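Chapter 6
Showing the Task: Hand Guidance and Remote Control

After reading this chapter you should be able to:
describe the two main ways of showing a task to a robot arm;
state what must be recorded during a demonstration;
choose a method for a task that involves soft material.

6.1 Why demonstrate?

A programmed path works well when the part is rigid and always in the same place. Cloth meets neither condition. A garment put down twice will lie in two different shapes, and a list of fixed positions written for the first will miss the second. In such cases a person performs the task through the robot, and the recorded motion becomes the material from which a control policy is trained.

In hand guidance, the operator holds the arm itself and moves it through the task while the joints are free to turn. In remote control, the operator moves a separate input device, often a smaller copy of the arm, and the robot follows. Hand guidance needs less equipment. Its chief fault is that the operator's hands and sleeves enter the camera view, and they will be missing when the robot later works alone. 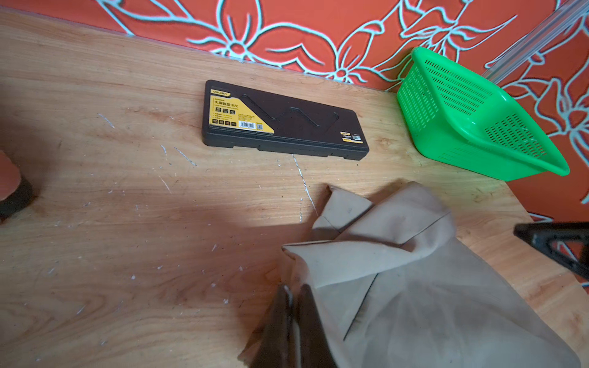 Remote control avoids this fault but brings others. The operator feels little or none of the contact force, and any delay between input and motion makes fine grasps harder. At a sampling rate of 30 readings per second, each reading should hold the joint angles, the gripper opening and the matching camera image, all stamped from one clock. If the clocks differ by more than 100 milliseconds, the record should be rejected.

6.2 Two arms and soft material

Many cloth tasks cannot be done with one gripper. One arm must hold an edge while the other finds a second point to grasp. The demonstration then has to capture the timing between the arms as well as the path of each. A late release by the holding arm pulls the fabric out of line, and a policy trained on such a record will tend to repeat the error.

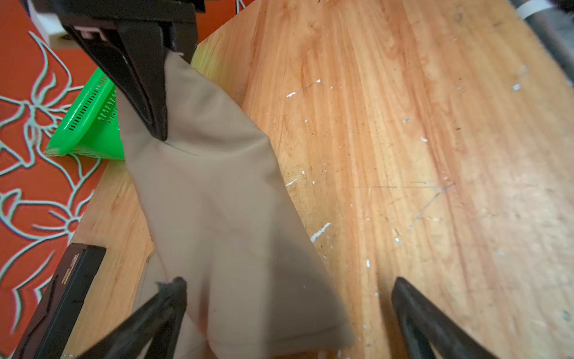
Chapter text by Etenesh Abdella
Exercises by Mieczysław Makowska

The worked case in this chapter uses the Stekska set, which holds 103 demonstrations of garment handling by remote control. Failed grasps followed by a second attempt were kept, as they show how to recover. Records in which the operator stopped part way were removed. Section 6.3 sets out the file layout, and Section 6.4 deals with the alignment of camera and joint data.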